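Search this site

April 6, 2022

Went to the women's safety meeting at the Droltport town hall after work. The doors opened late and there were 63 of us on chairs meant for a smaller crowd. The subject was the last bus to Trevareo, which drops people 8 stops short of the estate since July. Women on the evening shift at Vermeulen walk the rest in the dark.

The council man read from a sheet for 19 minutes. He wants women to share rides and stay in after ten. A woman behind me said she pays taxes too and will go out when she likes. I clapped.
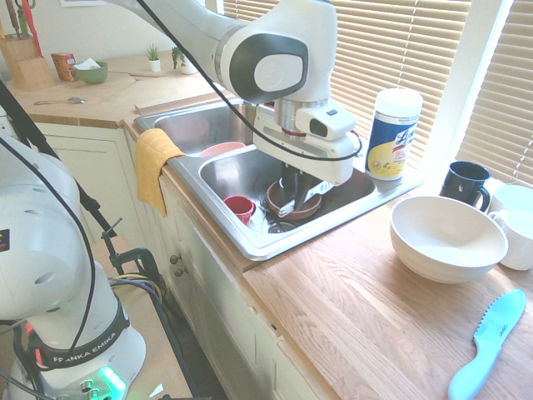 Bowls and a red cup in the sink.

I signed the petition for street lights on Flevent Road. They need 100 names before the council has to vote on it. I took two blank sheets and will ask on our stairs tomorrow.

Walked home by the canal road. Three lamps out between the bridge and the school. Wrote down the pole numbers.

Shares 8

2 comments

I was there too. He never answered the question about the bus.

Where can I sign? I work late shifts and walk that road.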